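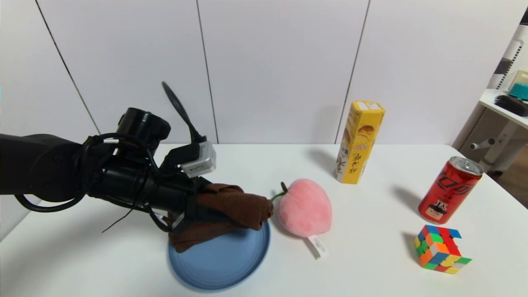

Rarnance Opens Tableware Repair and Resale Counter at Stostberg Store

STOSTBERG, November 3, 2025 - Rarnance, the housewares retailer, has opened a counter at its Stostberg store where customers can bring in used plates, bowls and serving dishes for repair, trade them in for store credit, or buy secondhand pieces at reduced prices. The counter is on the lower floor, next to the kitchen linens department, and is open during regular store hours.

The service was tested in September with members of the Rarnance customer program. It is now open to everyone, and no membership or receipt is needed.

What customers can bring in

The counter accepts stoneware, earthenware, porcelain and enameled metal from any maker, whether or not it was bought at Rarnance. Small chips on rims and feet can be ground and sealed. Handles that have broken off cleanly can be reattached. Pieces with cracks running through the eating surface are not accepted for repair, and the staff will say so at the counter before any fee is charged.

Repairs start at $9 per piece. Most are ready for pickup within 9 working days. Customers receive a text message when the work is finished, and pieces are held at the store for 45 days after that.

"People kept coming in with one broken bowl from a set and asking whether we still sold it," said Soo-ah Shim, head of tableware at Rarnance. "Often we didn't, and they would end up buying a whole new set. We wanted to have something else to offer them."

Trade-in and resale

Undamaged pieces can be traded in for store credit. The amount depends on the maker, the age of the line and how many matching pieces are brought in together. Credit is issued on a card the same day and can be spent in any department, including sale items.

Traded-in pieces are washed, checked under a lamp for hairline cracks and put out on open shelving, sorted by color. Single plates are sold individually. The store does not hold back pieces to build full sets, but customers looking for a certain pattern can leave a request at the counter or through the store's website. Requests stay on file until the customer cancels them.

Pieces sold at the resale shelves can be returned unused under the same terms as new goods. Repaired pieces that belong to customers are covered for one year if the repair fails in normal use. Dishwasher use is fine for sealed chips. Reattached handles should be washed by hand.

Working with Lim and Clikeck

Repairs are carried out by Lim, a ceramics workshop that has handled restoration work for hotels and restaurants in the area. Pieces are collected from the store twice a week and returned in padded crates. Scheduling, text messages and pattern requests run on software from Clikeck, which also supplies the labels used to match each piece with its owner.

"Restaurant plates and home plates chip in the same places," said Przemysław Szewczyk, workshop manager at Lim. "The difference is that a restaurant sends us a crate of the same plate, and here every piece is different. We set up a separate bench for the store's work so the glazes can be matched one at a time."

Szewczyk added that an exact color match is not always possible on older glazes, especially blues and greens. Where a repair is likely to show, the workshop contacts the customer before going ahead. If the customer decides against it, the piece comes back as it was and the fee is refunded.

Care sessions in the store

Rarnance will also hold free care sessions at the counter. Each session covers stacking, removing gray cutlery marks, cleaning tea stains and choosing cloths that will not scratch a soft glaze. There is space for nine people per session, and places can be booked at the counter or by phone. Customers are welcome to bring a piece of their own to work on.

During the September test, more than 45 customers used the repair service. Bowls were the most common item brought in, followed by dinner plates and mugs. Rarnance will review the service in the spring before deciding on other locations.

About Rarnance

Rarnance sells tableware, cookware, kitchen linens and small furniture through its stores and website.

Media contact

Rarnance Press Office, Stostberg
Interviews with Soo-ah Shim and visits to the Lim workshop can be arranged through the press office.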